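Student project: how do we get cleaner demos for our cloth-folding gripper?
Posted by Manurung, August 29, 2021

Hello all! Our robotics club at Stivwood has built its entry for the Kuscombe student challenge around hand-held grippers, one in each hand, and I'm loving it. We have to hand in 100 demos in September. Trouble is, thin fabric keeps slipping out when I close the fingers. Any tips?

Afiq Ginting
Great project! Go slower than feels natural – we did 300 last year and the quick ones were mostly useless. Pinch a fold, never a flat edge, and let the fingers close fully before you lift. Try thick things first (gloves are brilliant), then move on to thin stuff once your hands have learnt the timing.

metorow_fan
softer fingertips. worked for us

Manurung
Thank you both! Pinching a fold has made a huge difference, and I've moved over to the bed so there's more room to spread things out. Black fabric on the yellow cloth tonight – so much fun!

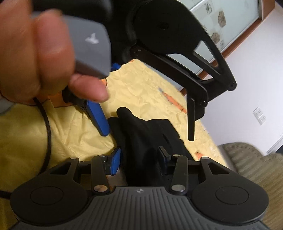 How many people can be in a team for the challenge?
Teams can have up to 7 members, and at least 2 of them must be at the final.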